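Clearing a Work Table Before You Glue

Hot glue sets fast, so anything you go looking for halfway through a job should have been put out at the start. Clear the table first, then bring back only what the job needs.

Sports gear is the usual offender. A racket bag takes up the whole back of a table and has no business near a hot nozzle. Hang it on a hook by the door, strap up, with the zipper closed.

Keep tissues within reach, at the far end from where you work. They pick up strings of glue once these have cooled. Don't use one on hot glue – it sticks and leaves fuzz behind.

A small steel cup is handy for short ends of glue stick. Glue drips peel off polished steel with a fingernail. On a pale tabletop, lay down baking parchment before you plug anything in. Old scuffs and white flecks can be left alone unless you can feel them with a finger.

Let the gun warm up for 4 minutes, and stand it upright between uses if it has a stand. When you finish, unplug it and leave it until the nozzle is cold. Wind the cord loosely. Rhonda Sutherland keeps hers in a shoebox with the spare sticks, and that works as well as anything sold for the purpose. 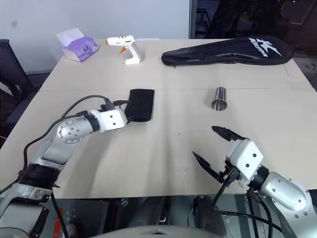
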